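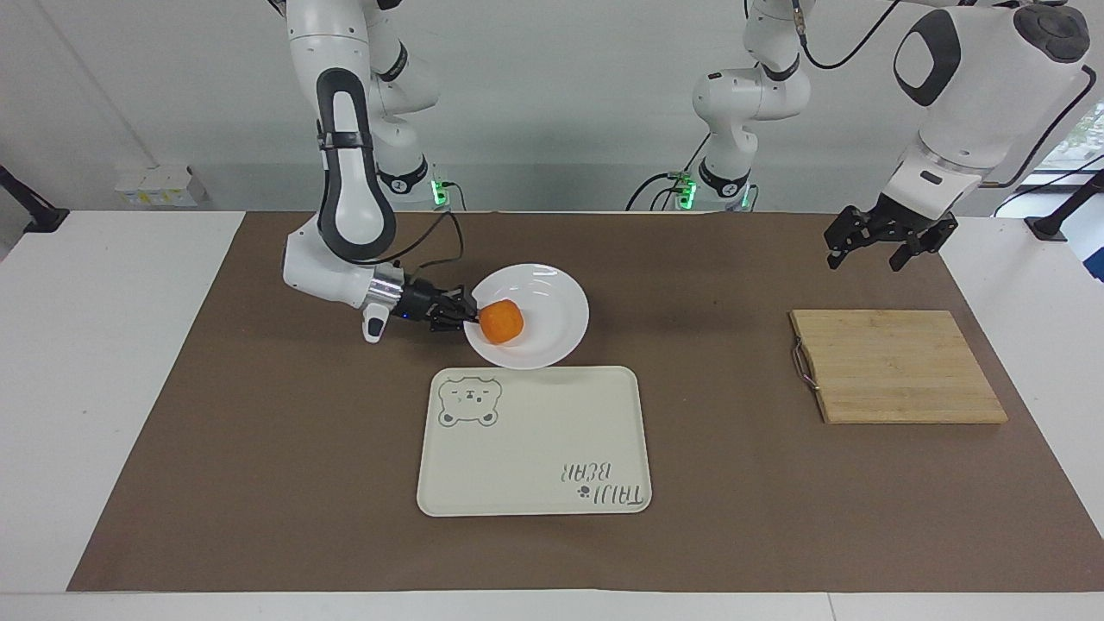

드린덴, 공유주방 소형 작업대 비품 구성 변경
도마·쟁반·접시 세 종으로 축소, 종이 매트 상시 사용

주방 비품 관리업체 드린덴(Drinden)이 공유주방 아스트네스(Astness)의 과일 준비용 작업대 비품 구성을 8월부터 변경한다. 작업대 한 면당 기본 비품은 대나무 도마, 크림색 직사각 쟁반, 흰색 원형 접시 각 한 점으로 정리된다. 기존에 함께 비치하던 볼과 집게, 소형 채반은 공용 선반으로 이동하며 필요한 이용자가 직접 꺼내 쓴다.

대상은 아스트네스 2층의 흰색 상판 작업대 13면이다. 1층 조리대와 제과용 작업대는 이번 변경에 포함되지 않는다. 예약 단위와 이용 요금은 종전과 같다.

드린덴의 비품 담당 샤흘라 키아니(Shahla Kiani)는 “과일을 씻어 담고 일부를 썰어 내는 용도가 대부분이었다”며 “비품이 많을수록 퇴실 점검이 길어졌고, 쓰지 않은 채반까지 다시 세척하는 일이 반복됐다”고 설명했다. 변경 전 작업대 한 면의 퇴실 점검에는 23분 정도가 걸렸다. 드린덴은 변경 후 점검 시간의 목표치를 따로 정하지 않았으며, 시행 첫 달의 기록을 보고 판단하기로 했다.

비품은 다음과 같이 구분해 사용한다. 도마는 절단 작업에만 쓰고 완성된 음식을 올려 내지 않는다. 접시는 손질 전후의 과일을 담는 용도이며, 껍질과 심은 접시에 두지 않고 작업대 옆 수거통에 바로 버린다. 쟁반은 운반용이다. 작업 중에는 비워 두었다가 접시나 컵을 객석으로 옮길 때 사용한다.

작업대 상판에는 갈색 계열의 종이 매트를 깐다. 매트는 상판 대부분을 덮는 크기로 재단하며, 가장자리에는 상판이 드러나는 여백을 둔다. 매트를 상판 끝까지 맞추면 이용자의 옷이나 앞치마에 걸려 밀린다는 지적이 시험 기간에 나왔다. 매트 교체는 아스트네스 측이 맡고, 과즙이 스며든 매트는 예약 시간 중이라도 교체를 요청할 수 있다.

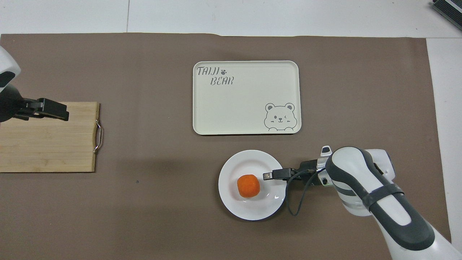 도마는 고리형 금속 손잡이가 짧은 변에 달린 제품이다. 손잡이가 작업대 안쪽을 향하도록 놓는 것이 원칙이다. 시험 기간 초반에는 손잡이를 통로 쪽으로 두었으나, 지나가던 이용자의 소매가 걸린 사례가 2건 보고되어 방향을 바꿨다. 세척 후에는 손잡이를 위로 해 걸이에 걸고, 물기가 남은 상태로 포개지 않는다. 대나무 도마는 식기세척기에 넣을 수 없으며 침수 세척도 금지된다. 표면에 갈라짐이 생기거나 접합부가 벌어진 도마는 사포질로 보수하지 않고 폐기한다.

쟁반은 한쪽 모서리 부근에 ‘TAIJI BEAR’라는 문구와 발자국 무늬가, 대각선 반대쪽에 곰 얼굴 윤곽이 인쇄된 제품으로 통일했다. 키아니는 인쇄 무늬가 있는 쟁반을 고른 경위에 대해 “기존 무지 쟁반은 1층 비품과 섞이는 일이 잦았다”고 말했다. 인쇄면에는 연마 성분이 있는 세제와 금속 수세미를 쓰지 않는다. 뜨거운 냄비를 쟁반에 직접 올리는 것도 금지 사항에 추가됐다.

접시는 무늬 없는 흰색 원형으로 유지된다. 접시 한 점에 여러 과일을 쌓아 올리는 방식은 권장하지 않는다. 접시가 더 필요한 이용자는 공용 선반에서 같은 제품을 추가로 가져갈 수 있고, 퇴실할 때 추가분은 작업대에 남기지 않고 반납대에 둔다.

배치 순서에 관한 규정은 두지 않기로 했다. 초안에는 도마와 접시의 좌우 위치를 고정하는 조항이 있었으나 왼손잡이 이용자의 의견을 받아 삭제했다. 다만 도마와 접시를 겹쳐 놓지 않는다는 조항은 남았다. 칼은 작업대에 상시 비치하지 않으며, 입실 시 안내대에서 수령해 퇴실 시 같은 곳에 반납한다.

세척은 외부 업체 리트비넨코(Lytvynenko)가 계속 담당한다. 접시와 쟁반은 하루 두 차례 수거하고, 도마는 현장에서 손세척한다. 공용 선반은 몰레로(Molero) 제품으로 교체되며, 선반에는 접시 20점이 예비로 비치된다. 선반 높이는 기존보다 낮아진다. 높은 칸에서 채반을 꺼내기 어렵다는 의견이 설문에서 여러 차례 나온 데 따른 조치다.

2층 작업대를 정기적으로 이용하는 과일 도시락 업체의 에삼 벤젤룬(Essam Benjelloun)은 “상판이 비어 있는 면적이 넓어져 도마를 돌려 쓰기가 편하다”면서도 “감귤류를 많이 다루는 날에는 접시 한 점으로 부족해 선반을 오가는 횟수가 늘었다”고 말했다. 그는 채반을 작업대마다 하나씩 남겨 달라는 의견을 냈으며, 드린덴은 첫 달 운영 기록과 함께 이를 검토할 예정이다.

변경된 비품 목록과 세척 기준은 2층 입구 게시판과 각 작업대의 서랍 안쪽에 부착된다. 기존 목록을 기준으로 예약한 이용자도 채반과 집게를 추가 비용 없이 쓸 수 있다. 비품 파손 시 신고 절차와 변상 기준은 종전 규정을 그대로 따르며, 비품 관련 문의는 아스트네스 1층 안내대에서 오전 9시부터 접수한다.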